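Trindeck tracker: perception / hand pose
Ticket title: Left and right wrist poses swap identity during paper handling, replay shows gripper targets crossing
Component: marker fusion, Ondeo replay
Severity: major
Status: fix merged, one item open

Summary

Replaying the paper-squaring demonstrations through Ondeo produces a target trajectory in which the left and right end effectors exchange positions for a short run of frames and then exchange back. The planner rejects the segment with a velocity limit fault. Demonstrations of other tasks from the same rig replay without error.

Environment

Head camera plus two wrist units, wired. Fusion node from the June build. Marker detector at default settings. Planner running in simulation only; no hardware was enabled for any of the tests in this ticket.

Steps to reproduce

1. Load any paper-squaring demonstration in Ondeo.
2. Enable the wrist pose overlay and turn off smoothing.
3. Step to the part where the sheets are still spread and being gathered.

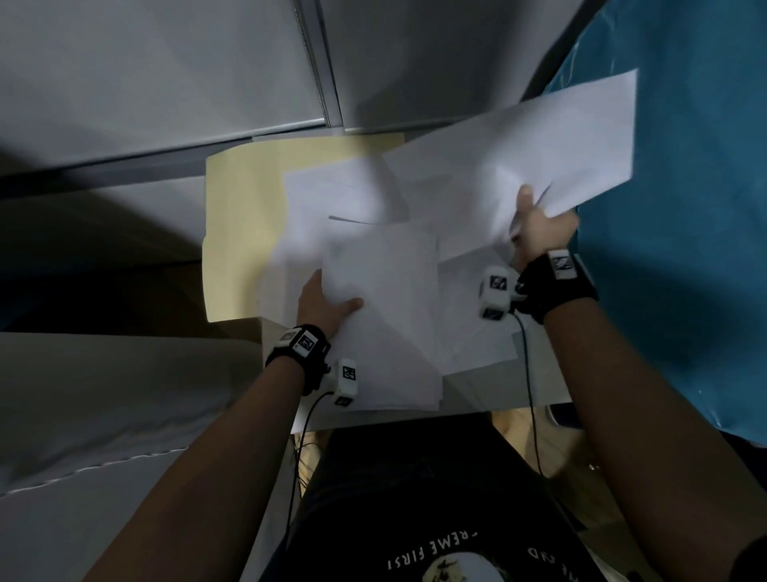
4. Watch the identity field on both tracks. On affected takes it changes on both sides in the same frame, so the fault is easy to miss if only one track is plotted.
5. Send the segment to the planner. It stops at the first swap with "joint velocity exceeds limit".

Expected: identity stays fixed for the whole take.
Observed: identity swaps, usually more than once per take. The longest swapped run found so far is 20 frames.

First checks

Cable and port mapping: correct. Each wrist unit reports its own serial in the stream header and neither serial changes during a swap. This rules out the acquisition side.

Clock offset between the camera and the wrist units: 2 ms, within tolerance.

Detector output: the raw marker IDs are right whenever a marker is decoded. The swap is introduced later, in the association step. When a marker is detected as a square but its ID can't be decoded, the fusion node falls back to nearest-neighbour matching against the last known poses. With the hands close together and the sheets moving, both wrists can lose decoding at once, and the nearest neighbour is then sometimes the wrong wrist.

Paper edges make this worse. White sheets with dark gaps between them give the square detector plenty of false candidates. On one take the candidate list went over 200 in a single frame against a normal value in the low tens.

Attempt A: raise the minimum candidate area

Removed most of the paper-edge candidates. Also removed real markers when the wrists were turned away from the camera. Swaps became less frequent but longer. Reverted.

Attempt B: shorten the exposure

Tested on new takes only. Blur on the markers dropped, decode rate improved, image noise went up. Swaps still occurred while the stack was held in both hands and fanned, so blur is not the only cause.
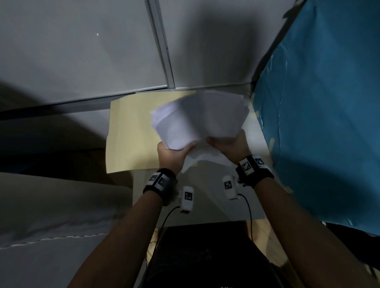

Attempt C: use the wrist unit inertial data in the association step

The fusion node already receives inertial data from each wrist unit but used it only for smoothing, after association. The change moves it forward. Each undecoded candidate is now scored against the pose predicted from that unit's own motion, and a candidate that fits neither prediction is dropped. If nothing is left, the track is marked as predicted and no match is forced.

Two settings were added to the Sinaga config:

assoc.use_inertial = true
assoc.max_predicted_ms = 200

Past that limit the track is reported as lost and Ondeo leaves a gap. The planner handles gaps correctly.

Results

The regression set was cut into 1,000 short segments and each was replayed with the old and new association code. The new code produced no identity swaps. Gaps increased slightly, nearly all of them in the fanning and tapping parts of the task. Parts where the hands move slowly over the folder gave the same output as before to within rounding.

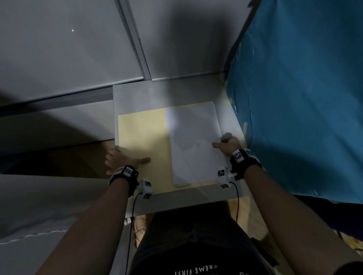 Paper-squaring take, head camera view: left hand on the folder, right hand at the corner of the stack.

Open item

Tikley export still writes predicted poses with the same flag as measured ones. Training jobs that read the export can't tell them apart. Until the flag is added, set assoc.max_predicted_ms to 0 before exporting, which turns every predicted run into a gap. Replay in Ondeo does not need this change.

Takes exported with the old association code should be exported again. The raw recordings are unaffected and do not need to be repeated.

Keep this ticket open until the Tikley flag is in.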